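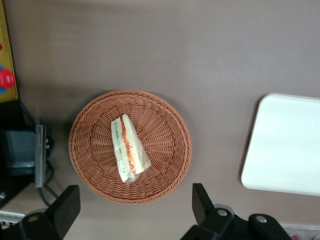
Stetura Wrapped Food Handling Practice Kit

Item 155-30. Sold by Nandbridge. Ships in one carton.

The Stetura kit is a written practice set for teams that use a two-finger gripper to pick wrapped sandwiches and similar soft items out of baskets and trays. It contains a bench manual, wall cards, log sheets and a pad of inspection tags. The gripper, arm and food items are not included.

What is in the carton
Bench manual, 106 pages, spiral bound
Wall cards, laminated, set of 30
Log sheets, pack of 1,000
Inspection tags with ties

What the manual covers
Part 1 deals with the risk assessment. It follows the general order of ISO 12100 and has blank forms for the task, the tool and the people nearby. The finished gripper is assessed together with the arm and the item it carries.

Part 2 covers the bench. Cables are routed outside the path of the fingers, the stop button stays within reach of the operator, and trays and baskets get a marked position. Woven baskets have their own page. Check the rim for broken strands before each shift and take out any basket that sheds.

Part 3 is the grip itself. Set the opening before the descent. Come down with the fingers on either side of the wrapped item and clear of the basket weave, and close at the lowest force that holds. A torn wrap means the item is discarded and the event is logged.

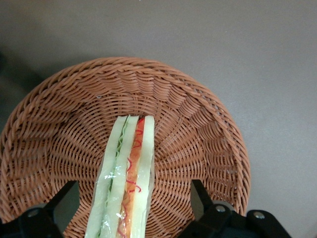

Grip notes by Uliana Holovko, Stetura
Revised July 2019

A wedge sandwich is wider at one end. Grip it across the two flat sides of the wrap, near the middle of its length, and keep the tips off any twisted film. If the fillings shift when the fingers close, lower the force before changing the speed.

Screws on the fingers are checked at the start of every shift and marked with a paint line. A line that no longer matches up means the tool comes off the bench until it has been tightened and signed for. Fingers that may touch unwrapped food need a separate cleaning plan — the one in this kit is for wrapped goods only.

Limits of use
The kit does not replace the instructions from the arm or gripper maker, and buying it does not make a cell compliant with any standard. Local food safety rules come first where they are stricter.

Ordering
Refill packs of log sheets are sold separately under item 155-31. Manuals are available in English and Finnish. For site licenses, write to Ville Hämäläinen at the Nandbridge order desk.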